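# Two arms folding small boxes at home - worth it, or am I kidding myself?

**Posted by Natnael Wubshet**

I sell hand-cut rulers and drafting templates under the name Rullerine, and they go out in small cardboard boxes that arrive flat. Folding them is the dullest part of my week. I keep seeing videos of people getting a pair of arms to do this on a tabletop. Every one of those videos is short and most of them are sped up, so I don't trust them much.

Before I put $1,188 into a used pair, I'd like to hear from someone who has tried it in a garage or a shared shop. Can two cheap arms fold a tab-and-slot box without a person standing there fixing it? Do the walls around the table matter, or is that just for looks? I can do light wiring and a bit of Python. I have no patience for anything that needs a week of tuning every time the seasons change.

---

**Sugeng Pangaribuan**

I have one of these set up at the Sirnbridge shop, so I'll tell you what I think, and you can subtract whatever you like for my mood.

Folding is the easy half. Picking one blank off a pile is where my evenings go. Flat blanks snag each other by the flaps, and a gripper that comes down a hair too far grabs two and drags the pile with them. If your stack is messy, and mine always ends up messy, the arms spend their time on the mess. I'd want to see any video that starts with the stack and doesn't cut.

The fold itself takes both arms. One holds the blank up off the table and the other comes in close to work the flaps. That means the two grippers spend a lot of time nearly touching, and if your calibration is off they will touch.
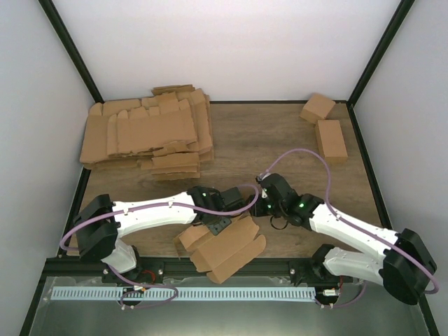

### What I'd check before paying

- **The rail.** Both my bases sit on one black aluminum rail across the front. I started with them clamped to the table separately and the gap between them crept. If the seller's pair doesn't come with a rail, add that to the price.
- **The cables.** They need slack to follow the arm, and slack means loops, and loops find their way over the table. Mine are purple, so at least I can spot them against the white. I've had one catch a finished box and take it for a ride.
- **The walls.** Plain white on three sides does help if you're using a camera to find the blanks. Tan cardboard on a cluttered garage background was hopeless for me. It doesn't have to be fancy, any flat white panel will do.
- **The box itself.** Stiff stock with clean creases behaves. I tried a cheaper batch and the flaps sprang back open the second they were let go. Pre-creasing by hand fixes that, but then you're halfway to folding it yourself.

As for money: my best unattended run so far is nine boxes. Then it dropped one and kept going through the motions with nothing in the jaws. I can fold nine boxes while my coffee brews. I still like having the thing, but I'd never tell you it pays for itself at the amount you ship.

If you do go ahead, spend the first month on picking and leave the folding alone. Set blanks out one at a time by hand and see if it can do even that reliably.

---

**Sopacua**

just buy the arms, you'll figure it out. i got mine secondhand from a guy who used to order through Weltgate and they were fine after i replaced 2 servos. never did boxes though, mostly chess pieces. walls are optional imo

---

**Natnael Wubshet** (original poster)

Thanks, Sugeng. The bit about the pile is what I was afraid of, and none of the videos show it. I ship maybe two dozen a week, so by your numbers I'd be babysitting a machine to save myself a cup of coffee's worth of work.

One follow-up if you're still reading: does it notice when it has picked up two blanks, or does it try to fold both?

**Sugeng Pangaribuan**

It tries to fold both. I added a check on how far the jaws close, and it catches the problem on thick stock. On thin stock it guesses, and I wouldn't bet a box on the guess.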